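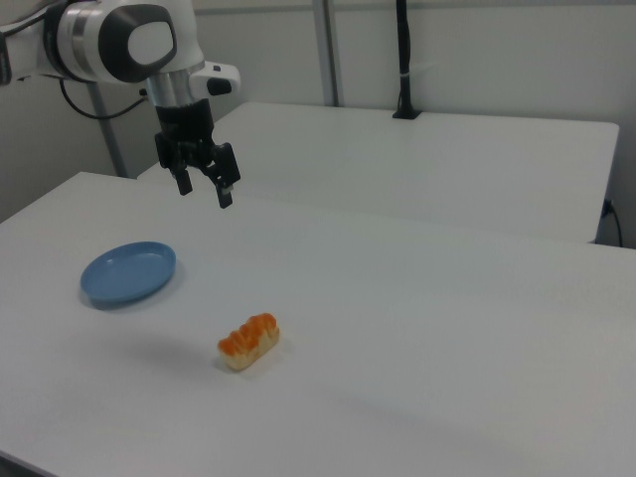
How long should I soak dried chickpeas before I cook them?

Overnight is best, which for most of us means somewhere between eight and twelve hours in plenty of cold water, with the bowl in the fridge if your kitchen runs warm.

Now, let me take you through the whole thing the way I do it at home, because I've been making a pot of these nearly every week since my neighbor Seon-mi Myung handed me a jar of them over the fence one April and I realized what I'd been missing out of the can (I still keep cans in the pantry, mind you, and I'm not ashamed of it!).

Start with a pound of dried chickpeas. Tip them out onto a baking sheet and run your fingers through them, picking out anything shriveled and any little stones. I went years without finding a stone and then bit down on one at my own birthday supper, so now I look every time.

Rinse them, put them in your biggest bowl, and cover them with cold water by a good 4 inches. They swell up a lot more than you'd think. Stir in a tablespoon of salt and go to bed.

In the morning, drain and rinse them and move them to a heavy pot. Cover with fresh water by 2 inches and add a teaspoon of salt, a bay leaf, half an onion and a couple of garlic cloves, skins and all if you're feeling lazy. If your chickpeas have been sitting in the cupboard since who knows when, a quarter teaspoon of baking soda will help them along.

Bring the pot up to a boil and skim off the foam. Then turn it down until you see just a few lazy bubbles, set the lid on a little crooked, and let it be. Start tasting at 60 minutes. Old ones can take up to twice that, so please don't plan dinner to the minute the first time you try this. Taste five or six from different parts of the pot, and when every one of them mashes easily against the roof of your mouth, you're there. For hummus, I give them another ten minutes past that.

Let them cool right in their liquid and don't you dare pour it down the sink. It makes a lovely start to a soup, and it keeps the chickpeas plump in the fridge, where they'll be good for four days.

To freeze them, drain them well, spread them on a baking sheet until they're hard, and then bag them up. They'll stay separate that way, and you can shake out a handful for a salad whenever you like. I try to use mine within three months.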